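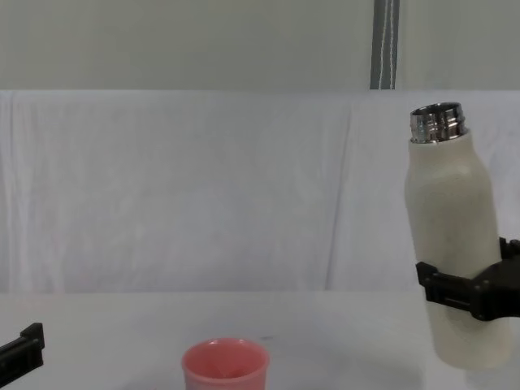
We have far too many drinking bottles in this house, and I say that as the person who bought most of them. They come home from school sales and birthday bags and the clearance shelf at the grocery store, and they breed in the dark at the back of the cupboard next to the stove, and every spring I tell myself I'll go through the lot and keep only the ones we reach for. My favorite kind is the plain sort, like the cream-white one with the shiny silver neck and the threads running around the outside, where you can see straight away how the cap would go on. I like a bottle with no writing on it, too. A smooth, matte, off-white bottle next to a pink cup is about as pretty as a kitchen gets before breakfast, and it was that very pairing of colors that got me going on the rest of this page.

Bottles, Cups and One Very Full Cupboard
By Clem Partington
May 28, 2018
6 min read
14 shares | 3 comments

Welcome back, or welcome for the first time if you wandered over from the bread page (the oven is fixed, thank you all for asking!). I've been promising a spring cupboard gallery since April, when the door of the bottle cupboard stopped closing and my husband started propping it shut with the step stool. It took me two afternoons and a pot of coffee. The notes follow in the order the things came off the shelf, so please forgive the way the cups are mixed in with the bottles and the lids turn up wherever they like.

The matte ones

I'm a sucker for a matte finish. It feels nice in the hand, a little like an eggshell, and it doesn't show fingerprints the way polished metal does. The trouble is that it does show everything else. Coffee rings, pen marks, a long gray scuff from the bottom of somebody's backpack – I've had all of those. A soft cloth with a dab of baking soda and water takes most of it off, if you go gently and don't get impatient, and I've gotten impatient more than once and ended up with a shiny patch where I rubbed too long. Creams and off-whites are the hardest to keep nice and the ones I love best, so there you have my whole character in a nutshell.

Necks and threads

This is the part to look after. The outside of a bottle can take any amount of knocking around, but the threads at the neck are where old milk and smoothie go to live, and a quick rinse under the faucet won't shift it. I keep an old soft toothbrush in a jar by the sink just for this. Run it around the ridges, then around again the other way, then rinse and stand the bottle upside down on the rack with the cap off. Leave the cap off overnight! I know it looks untidy. A bottle shut up damp smells like a pond by morning, and then you have to start all over again.

The Illmont lunch bottle

Short, fat, green, and dented on one side from the time it rolled the full length of the library steps. I bought this one for my daughter's first day of second grade and she is now taller than I am. It holds soup just as well as it ever did. The label wore off years ago, but I remember the name because she used to announce it at the table like a butler: "Illmont, madam." It's staying, and it will stay after I'm gone, I should think.

The pink cup

Every house has a cup that people argue over, and ours is pink. It isn't big and it isn't fancy, and there are better cups in the cupboard by any measure you'd care to name. My nephew won't take his milk in anything else. My mother, who is eighty-one, asks for it too, and when they're both visiting I wash it between the two of them so there's no bad feeling. I did go looking for a second one. The store had it in a blue that was close to navy and a yellow like old mustard, and I came home with neither, which my family still talks about as a kind of miracle.

Two Mundum travel mugs

I have a pair of these, and only one lid. The other lid went on a train trip to see my sister and is presumably still traveling. The mug without a lid turned out to be a very good pencil cup for the first month and a very good place for loose rubber bands after that. I've written to ask if they sell the lids alone. If they write back, I'll put it in the comments.

The tall ones that don't fit

Three of them, and I'd like a word with whoever decides how tall a bottle should be. They don't stand up on any shelf I own. They don't stand up in the door of the refrigerator either, unless you take out the little rail, and then the jam falls out every time somebody opens it in a hurry. I laid them down on their sides for a while, with a folded dish towel on either side to stop them rolling, and it worked quite well until someone needed a dish towel. They've gone to the garage for garden days, when you want a lot of water and don't want to keep walking back to the house.

The Vasić glass carafe

My one grown-up piece! It was a wedding present from an aunt who thought we would be the kind of people who decant things. We aren't, but it holds cold tea beautifully and looks lovely with lemon slices pushed down the neck. Getting the lemon slices back out is another matter. A chopstick does it, with patience. For washing, a spoonful of uncooked rice and some warm soapy water swirled around and around will get at the bottom where a brush can't reach. My grandmother used crushed eggshells for the same job, and they do work, though I found bits of shell in the sink for days.

Caps, lids and straws

I tipped all of these into the big mixing bowl and sat on the floor with them, matching as I went. It's strangely pleasant work, if you have the radio on. A cap that doesn't fit anything goes into a paper bag with the date of the sort-out on it, and if no bottle has come forward to claim it by the next spring, out it goes. I've had one reunion in all the years I've been doing this, a small black cap with a loop, and I was so happy about it that I called my sister.

Straws I've given up on. I kept the ones with a brush small enough to go through them and let the others go.

The Ralitz cooler jug

Too big for the cupboard, really, and I only include it because it was sitting on the floor in front of the cupboard and I had to move it to get the door open. It comes out for ball games and for the block party, where we once filled it with lemonade for what felt like 100 children. The spigot drips unless you turn it just past where you think it should stop. I have a saucer that lives underneath it.

How it looks now

Bottles at the back by height, cups in front with their handles all pointing the same way, lids in a shallow basket on the left where even I can't miss them. I put a sheet of shelf liner down first, the pale gray kind with a bit of grip, and it has made more difference than I expected to the noise in the mornings. There's a gap at the end of the bottom shelf and I'm trying hard to leave it alone. A cream bottle would look very nice in it. I haven't told anyone I think so – well, I suppose I have now.

The ones we didn't keep went in a box by the back door, washed and dried, with their caps on loosely, and the church kitchen took the lot. Next time I'll be doing the baking pans, once I can work out which of the muffin tins belongs to my neighbor.

14 shares
Share this page

3 comments

Dottie in the valley
Clem, I laughed so hard at the butler voice. We have a cup like your pink one, only ours is a green plastic thing from a ballpark, and my grown sons still race for it at Thanksgiving. Thank you for the toothbrush tip, I did all of ours last night and I won't describe what came out.

R. Hobart
For scuffs on a light-colored bottle try a plain white eraser before the baking soda. Go lightly. It got a long pencil mark off mine and didn't leave a shiny spot.

Clem Partington
Oh, I never thought of an eraser! I'm going to try it this afternoon on the bottle my daughter takes to practice. And no word yet on the Mundum lid, for those keeping track at home. I've found six more rubber bands for the mug in the meantime.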